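Robot learns to service a PC, under conditions

A research group at Narkthorpe says its robot arm can carry out small jobs inside a desktop computer with a success rate of 97 per cent. The figure has been passed around a good deal since the group put out its paper in October, usually without the pages that follow it.

The method, called Sikeck, teaches the arm from demonstrations. A person guides it through a task 200 times, and software then works out which moments matter most, such as the last stretch before a part meets its socket. Those moments get extra weight in training. The group argues that this is why it needs fewer demonstrations than earlier attempts at the same sort of work.

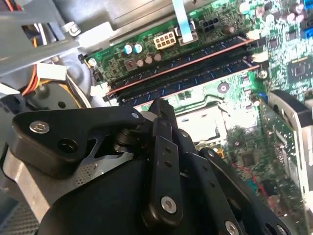
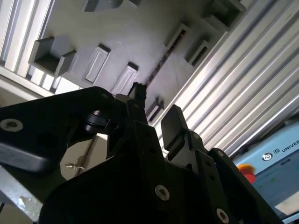
The arm at work in Narkthorpe, seen from several viewpoints.

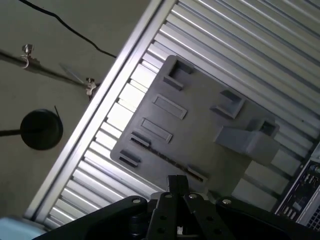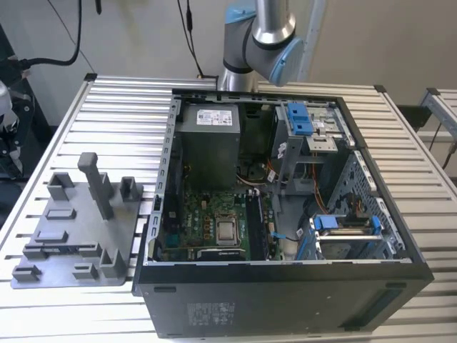

The 97 per cent comes from trials in which the computer case sat exactly where it had been during training. When it was shifted by the width of a thumb, the rate fell to 82 per cent. Turning the case a little as well brought it down again, though the paper shows that result only as a bar on a chart and gives no number. Anyone who has tried to work on a machine wedged under a desk may feel that the second and third results are the ones worth having.

There is also the matter of what counts as a success. A trial was passed if the part ended up in the right place within the time limit. It did not have to be pushed fully home, and the computer was not switched on afterwards to see if it still worked. The authors say that powering up after each trial would have slowed the study too much. Perhaps so, but a repair shop would not get far with that answer.

A second team, at Zurnside, has tried to repeat the work with its own arm and a different make of case. It reports that it could get the method running but needed 80 more demonstrations before the results settled down, and it has not yet published its full figures.

The Narkthorpe group has released its training software but not the recordings it learned from, saying these are still being tidied. Alemayehu, the company that part-funded the study, sells refurbished office computers and describes the result as "close to ready for the workshop floor". The paper makes no such claim. Its closing section asks for tests on more kinds of case, with older and dirtier parts, and sets no date for them.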